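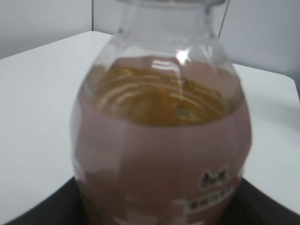 # Gellumer 728 Rolling Pantry Cart

If your kitchen has one of those narrow gaps beside the refrigerator where brooms go to fall over, we think you'll get along very well with this cart. The 728 is 11 inches wide, it rolls in and out on four casters, and it holds a good deal more than you'd guess from looking at it folded up in our showroom. Oils, vinegars, cans, the big box of oatmeal, all the things that end up living on the counter for want of anywhere else to go!

We've carried Gellumer carts since we opened the shop, and this one replaces the older chrome model that many of you bought (and wrote to us about, mostly kindly). The main complaint back then was the shelves. They were open wire, and anything small or narrow leaned over the moment you pulled the cart out. Akinyi Athumani, who does our buying, went back and forth with the maker over a whole winter, and the new shelves are solid steel with a raised lip all the way around. Your soy sauce should stay put.

## What you get

- Steel frame, powder coated in cream, dark green or black
- Four shelves, the top three adjustable
- Four swivel casters, two with foot brakes
- Pull handle that fits on either end
- Hex key and a small bag of spare screws

## Putting it together

Set aside an evening hour and a patch of carpet, or lay a blanket down if your floor scratches easily. Start with the bottom shelf and leave every screw a little loose until the whole frame is standing, then go around and tighten. The casters push in last. They need a firm shove, and you'll hear a click.
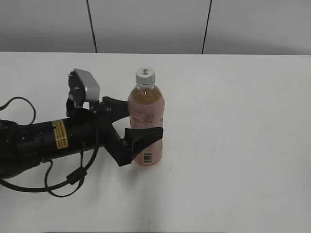 For the shelf heights, it's worth lining up your tallest things on the table before you start, so you only have to set the shelves once. Most folks like a deep space at the bottom and a shallow one on top for spices and tea. Heavy cans should go low, especially if you have children who like to pull on things.

The shelves wipe clean with a damp cloth and a drop of dish soap. Please skip the scouring pads, they dull the coating and we can't replace a shelf for that.

## Notes from customers

"Fits between my stove and the wall with just enough room for my knuckles. I bought a second one for yarn." *Solange Damasceno*

"Rolls nicely on tile, a bit stubborn over the edge of our rug. The green is darker than I expected but I've come around to it." *Musyoka Kariuki*

## Delivery and returns

The cart ships flat in one box. If it doesn't suit your kitchen, send it back within 90 days, assembled or not, and we'll refund the price of the cart. Cream and black are in stock now. Green is due back in January, and Birutė Vasiliauskas at the order desk will gladly put your name down for one.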